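4.2. La mesa negra, la tabla blanca y todo lo que se nos acumula encima

Llego a la parte del estudio que más me ha divertido escribir, y también la que más veces me devolvieron llena de comentarios. En la sección anterior conté cómo recogimos los diarios de cocina de los 62 participantes de Plodano (gente encantadora, aunque con una letra que en algún caso todavía estamos descifrando). Ahora toca hablar de superficies: qué ponemos en el centro cuando vamos a preparar algo, qué mandamos al fondo y qué se queda ahí porque sí, semana tras semana.

Mi punto de partida era bastante ingenuo. Yo pensaba que la tabla de cortar se sacaba para cortar, y punto. Pues leyendo los diarios me encontré con que la tabla sale mucho antes que el cuchillo, a veces antes incluso de decidir qué se va a comer. Una participante escribió que, si la tabla no está puesta, «la cocina no ha abierto». Me encantó la frase y la adopté como nombre de categoría: en la tabla 3 aparece como «apertura». Kirsten Hawthorne, que codificó la mitad del material conmigo, prefería «preparación del plano», y reconozco que suena más serio, pero perdió la votación.

Lo segundo que me llamó la atención fue la orientación. En los manuales de economía doméstica que revisamos en Lurley (los viejos, los de tapa dura, que huelen a sótano) la tabla se dibuja siempre apaisada, con el lado largo paralelo al borde de la mesa. En casa la cosa cambia según el fondo disponible y según lo que haya detrás. Cuando la fila de atrás está ocupada por botellas y demás, mucha gente gira la tabla y trabaja a lo largo, dejando los costados libres. En la figura 1 la tabla está puesta así, con el lado largo en vertical, sobre un tablero negro, y la fila de objetos queda al fondo.

Figura 1. Tabla blanca en el centro de una superficie negra, con una mancha o pieza roja sobre ella. 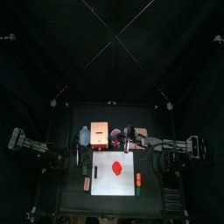

Rafia Magsi me escribió al margen del borrador que el contraste de color le parecía una variable mal atendida en todo el capítulo, y que en su cocina el blanco de la tabla dura limpio lo que tarda en aparecer el primer tomate. Añadía que ella limpia antes cuando ve la mancha, y que con una tabla oscura se olvidaría hasta la cena. Me pareció tan sensato que volví a los diarios buscando justo eso, y ahí estaba, repartido en comentarios sueltos que yo había metido sin pensar en «varios».

¡Qué rabia da encontrar algo así con el análisis casi cerrado! Recodificamos esa parte entera. El color de la tabla se mencionaba sobre todo en relación con la limpieza, casi nunca con el gusto o la decoración, y quienes tenían tabla blanca hablaban de pasarle un trapo a media tarea, entre un ingrediente y otro. Los de tabla oscura describían una sola limpieza final. No puedo decir que el color cause nada (los grupos son pequeños y además hubo 7 diarios que tuvimos que dejar fuera por falta de datos), pero me parece una pista bonita para quien quiera seguirla.

Queda el asunto de la fila del fondo. Le pedimos a cada persona que anotara, durante 60 días, qué objetos dejaba detrás de la tabla sin usarlos. Naveed Qureshi propuso llamarlos «residentes», y así se quedaron. Los residentes típicos son botellas, tarros y el bote de los utensilios, y casi siempre hay uno que su dueño no sabe explicar. Crisanto Manalastas y yo discutimos bastante sobre si una botella de aceite cuenta como residente cuando se usa a diario pero vuelve siempre al mismo sitio. Al final la contamos aparte, como «residente activo», y en el apartado 4.3 vuelvo sobre ella con más calma, porque es la que más problemas nos dio al comparar las cocinas de Plodano con las de Pronolcombe.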